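Learning Hub > Food and Households > Unit 2 > Chapter Opening

Reading time: 2 minutes

Chapter 2
Keeping Food: Preservation and the Household

Every household must decide how to keep food from one day to the next, and in many places from one season to the next. Before the sealed container came into common use, families relied on salt, smoke, vinegar, sugar and the cold.
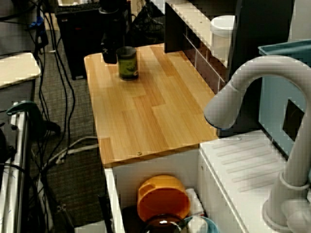
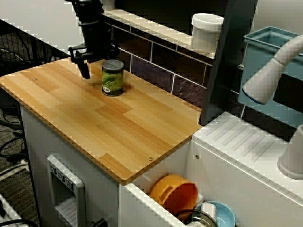
Canned food on a kitchen countertop

This chapter examines how preservation changed the work of the home. It begins in the farming district of Clarska, where the harvest came in October and had to last until spring. Households there stored cabbage and cucumbers in brine, and a family's labour in autumn largely determined what it ate in March. The historian Dolores Doucet has described the cellar as "the second field" – a place that needed tending long after the first was bare.

The chapter then turns to the cannery at Colosow, which employed 800 people at its height. Its wages drew workers away from the farms, and its goods were sold back to the same families who had once done their own preserving. Students will consider what was gained by this change, and what skills fell out of use.

Key terms
brine
fermentation
shelf life
spoilage

Before you read
Speak with an older relative or neighbour about how food was stored in their childhood home. Record the methods they remember and the names they used for them. Keep your notes – they will be needed for the activity in Section 2.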